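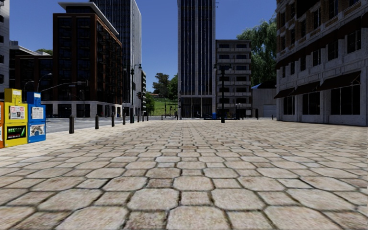 Learn > Streets and Towns > What Is Under the Street?

Reading time: 2 minutes

Print this page | E-mail this page

What Is Under the Street?

A street looks solid, but there is a lot going on below it. Under most town streets you would find pipes for clean water, pipes for dirty water, pipes for gas, and cables for electricity and the internet. Many towns put these things underground so they are out of the way of people and traffic.

Two kinds of water pipe

Clean water comes to your home through a water main. The water in a main is under pressure, so it can be pushed uphill and up to the top floors of buildings.

Dirty water leaves through a sewer. Most sewers do not need a pump. The pipes slope gently downhill and the water runs along them by itself. If the ground is very flat, a pumping station lifts the water to a higher pipe and it starts to run down again.

Rain is handled in different ways. In some towns it goes into the same pipes as the dirty water. In others it has its own pipes, called storm drains, which often empty into a river or lake. This is why you should never pour paint or oil down a street drain.

How do workers get down there?
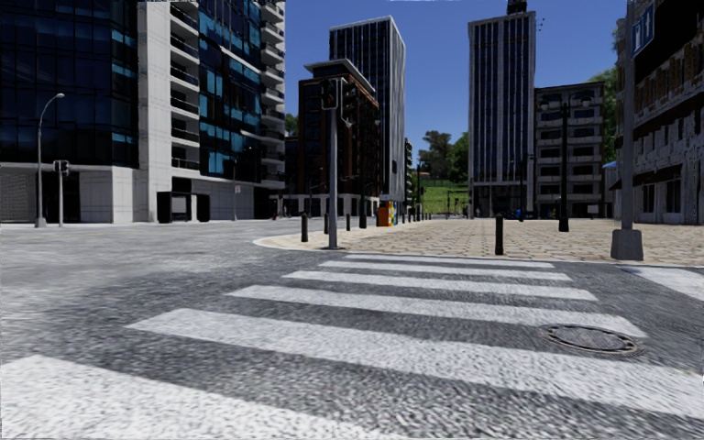

Pipes get blocked, and they crack as they get older. Workers need a way to reach them without digging up the road every time, so shafts are built down from the street. Each shaft is called a manhole, or a maintenance hole, and it has a heavy lid. A lid may be on a sidewalk or out in the road, even beside the white stripes of a crosswalk. Many lids are round and made of metal, with ridges on top. A round lid cannot fall down its own hole, whichever way you turn it. A square lid could drop through if it was tipped up and turned corner to corner.

Never try to lift a lid. The air in a sewer can be dangerous to breathe, and trained workers test it before they climb down.

One town's pipes

The town of Zitamwood has 96 miles of sewer pipe and 426 manholes. It has 2 pumping stations, Ansari and Pradell. The oldest pipes are made of brick and run under Steltine Street. Workers send a small camera on wheels through them each February to look for cracks.

Words to know

Main - a large pipe that carries water or gas to many buildings.
Sewer - a pipe that carries dirty water away.
Storm drain - a pipe that carries rainwater off the street.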